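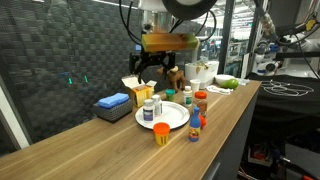

3. Recogida de demostraciones

3.1. Puesto de trabajo y objetos

Las demostraciones se tomaron en el laboratorio de Clodum, sobre una encimera alargada con acabado de madera. Los objetos son de uso doméstico y de tamaño pequeño: frascos de pastillas, tarros con tapa, vasos, un plato llano, una esponja, fruta y algún muñeco de peluche. Se eligieron por la variedad de formas y de rigidez, y no se modificó ninguno para facilitar el agarre. Tampoco se colocaron marcadores en los objetos ni en la encimera.

La disposición cambia de un episodio a otro. Antes de cada demostración el operador mueve los objetos a mano, sin plantilla, con la única condición de que la pieza que se va a manipular quede al alcance de la pinza. Se admiten oclusiones parciales y contactos entre objetos vecinos. En las pruebas previas de julio se había trabajado con posiciones fijas, y las políticas aprendidas con aquellos datos fallaban en cuanto el plato se desplazaba unos centímetros.

3.2. Modos de demostración

Se compararon 2 modos. En el primero, guiado manual, el operador sujeta el brazo por la muñeca y lo conduce por la trayectoria deseada mientras el controlador compensa la gravedad. La apertura y el cierre de la pinza se ordenan con un pedal. En el segundo, teleoperación, el operador permanece fuera del área de trabajo y maneja un mando de seis grados de libertad cuyos desplazamientos se transmiten al extremo del brazo mediante Politis, la capa de control desarrollada en el proyecto Fandik.

El guiado manual resulta más rápido de aprender, pero el cuerpo del operador tapa con frecuencia parte de la encimera y las imágenes de esos tramos no pueden usarse directamente para el entrenamiento. Por ello cada trayectoria guiada se reproduce después sin operador, con los objetos devueltos a su posición inicial, y se conservan las imágenes de la reproducción. La teleoperación no requiere ese segundo paso. 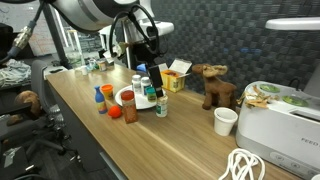 Figura 2. Puesto de trabajo con el brazo sobre la encimera y los objetos alrededor del plato.

En ambos modos se registran las posiciones articulares, el estado de la pinza y las imágenes de las cámaras, sincronizados con un reloj común. El operador marca el inicio y el final de cada episodio. Las pausas largas al comienzo se recortan de forma automática; las intermedias se mantienen, porque suelen coincidir con una corrección de la orientación antes del agarre.

3.3. Tareas

Se definieron 3 tareas. La primera consiste en tomar un objeto de la encimera y depositarlo en el plato. La segunda, en retirar un objeto del plato y dejarlo en una zona libre. La tercera, en trasladar una pieza por encima de otras más altas sin tocarlas. Esta última es la que más diferencias produce entre operadores: unos elevan el brazo desde el principio y otros rodean el obstáculo a poca altura. 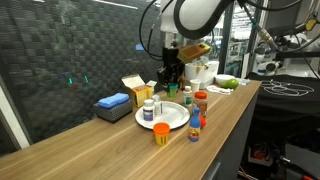
No se impuso ninguna de las dos estrategias. Los operadores recibieron solo el nombre del objeto y su destino, y pudieron repetir el agarre dentro del mismo episodio si la pieza resbalaba.

3.4. Depuración de los datos

El objetivo inicial era de 2.000 episodios. Tras la revisión quedaron 1.487, que forman el conjunto Biltham utilizado en la sección 4. Se descartaron los episodios con pérdida de sincronía, los que terminaban con el objeto fuera de la encimera y aquellos en los que la reproducción del guiado manual no alcanzaba el mismo estado final que la demostración original. Los episodios con un primer agarre fallido y una recuperación posterior se conservaron y llevan una etiqueta propia, de modo que puedan incluirse o excluirse en cada entrenamiento.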